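Thread on refinishing a thrift store table, one side of the work at a time. I've done this a few times now and people keep asking the same questions in my DMs, so I'm putting it all in one place. 1/

Start with the old finish. Put a drop of denatured alcohol on a hidden spot under the apron. If it gets sticky, you have shellac. If nothing happens, try lacquer thinner on another spot. Still nothing, it's probably polyurethane or some kind of varnish. 2/

Mine was poly. Thick, orange, and gummy along the side where people had been sitting for years. I used the Pristwood gel stripper. It took 2 coats. Leave it on longer than you want to. My first coat came off in patches because I got impatient and started scraping early.

Plastic scraper, not metal. If you only own a metal one, round the corners with a file first. I skipped that on an old desk and I can still find every gouge with my fingertip.

After stripping, wipe it down with mineral spirits and leave it overnight. The wood needs to dry out before you sand or the paper clogs right away.

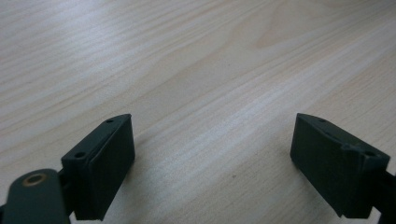 Sanding is where most of the questions come from. I go 80, 120, 150, 180 and stop. Going higher on a table can close up the surface so oil doesn't soak in well. Always move with the grain on the last pass by hand, even if you used a machine for the rest. On pale wood like this, with long fine lines running through it, a scratch going the wrong way will jump out as soon as the finish hits it.

Someone asked about veneer. Look at the edge of the top. If the grain on the face carries over the edge and lines up with the end grain, it's solid. If the face stops at a thin layer, it's veneer and you should start at 150 and go easy.

Dust. Vacuum with the brush attachment, then a rag with a little mineral spirits. I don't use tack cloths before oil anymore. One left a waxy streak on a shelf and I had to sand the whole thing again.

Finish. I've tried three on sample boards:

- Kondeo hardwax oil: low sheen, easy to patch, slow to cure
- Soylu water-based poly: stays clear, dries fast, raises the grain on the first coat
- Tendine tung oil blend: nice to put on, but it went yellow on my light boards

I picked the Kondeo. If you have small kids and a lot of spilled juice, I'd go with the Soylu and sand lightly between coats.

Less oil than you think. I put on a thin coat with a white pad, wait 20 minutes, then buff off everything that will come off. If it still feels tacky the next morning, you left too much on.

IMPORTANT: oily rags can catch fire on their own. Lay them flat outside to dry, or put them in a metal can with water and a lid. Don't ball them up and throw them in the kitchen trash.

Zoila Sotelo asked if you can put oil over stain. Yes, but check the label on both cans, and let the stain dry fully first. I wait two days - longer if it's humid.

I started mine in September with the garage door open. Colder than that and the oil takes forever. Hold off on hot mugs and wet glasses until the cure time on the can is up.

Next thread will be the chairs. One has a loose back leg and I haven't decided between hide glue and regular yellow glue. If you've used both, tell me which one held.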